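The Great Whiteboard Refresh (and other table news)
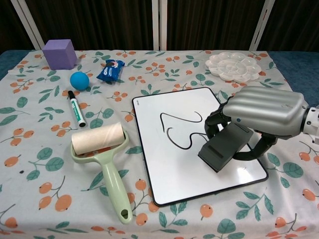 From the Wollix Street Craft & Games Club

Hello again, table people! January is always when I get the itch to sort things out, and this year the itch landed squarely on our little dry-erase boards. If you were at club on Tuesday you'll already know, because I talked about it the whole time I was supposed to be pouring the coffee.

We use those boards for everything. Scores, drawing games, the sign-up list for the good scissors, and of course the squiggle game, where one person draws a wavy line and the next person has to turn it into something. (My peak-and-loop squiggle became a very respectable swan last month, thank you Mirela.) The trouble is that they get wiped in a hurry and put away, and after a while every one of them has that gray haze creeping in from the corners. It had gotten to the point where Catarina Pacheco kept a whole evening's score on top of the ghost of the previous evening's score, and we had to declare a tie.

So I took a few home and tried things out, and I have opinions now.

First, the eraser. Lay the board down flat on the table and press the eraser flat too, the full face of it, and go in one direction. I'd always scrubbed in circles with a corner, and all I was doing was moving the ink into new neighborhoods. One direction, lift, start again. It feels fussy for the first minute and then you stop noticing.

Second, don't leave a drawing on there from one week to the next if you can help it. Fresh marker comes off with a dry eraser and no drama. The old stuff needs a barely damp cloth, and then a dry cloth right after, and if it's really stubborn you can scribble over it with a fresh marker and wipe the two off together. I didn't believe that last one until Mirela Macedo showed me at her kitchen counter. I've since done it to the grocery board on my fridge, the calendar in the hallway and one board that belongs to my sister and didn't need it.

Third, clean the eraser! I'd never once done this. Take it outside and knock it against a step, and stand upwind.

While I'm on cleaning, a word for the lint roller. It has earned its spot on the table. We put a cloth down every week (the white one with the orange berries and the teal-green leaves is the one everybody asks about, and no, I can't find another) and by the end of the evening it's covered in thread ends, paper snips and cookie crumbs. A quick roll before you fold it and it goes back in the cupboard looking decent. Please tear off the used sheet when you're done so the next person gets a sticky one. The handle has a hole in it, so it can live on the hook by the door with the aprons.

Speaking of crumbs, snacks are still very welcome! Little packets are best. They stay closed until you want them, and they don't roll under things the way the grapes did.

A few people asked about the flower-shaped palette. Yes, it's staying. It's meant for paint, and we do use it for paint, but between painting nights it's the best thing I've found for sorting beads, with a color in each well around the outside and the odd ones in the middle. If you've been painting, rinse it before you leave. Dried acrylic in a round well is a miserable thing to pick at with a fingernail, and I speak from experience.

The purple foam cube and the blue ball are for the warm-up game, which we'll be playing again at the next meeting. Dindance rules, for those who remember them. For those who don't, turn up on time and Catarina will explain it, and then explain it again.

Money corner, very short: we're putting in an order for new dry-erase markers, and it comes to $47 including delivery. There's $36 in the cookie tin, so if you can drop in a couple of dollars we'll be fine. I'd like to stick with green and black if no one minds. The red never comes off anything, including my good cardigan.

Last thing. Caps ON, please, and click them so you hear it, and store the markers lying down. I found 2 of them at the bottom of the box with no caps at all, dry as a bone, and I took it personally.

See you Tuesday. I'm bringing the lemon bars, and the coffee will be on by the time you get your coats off.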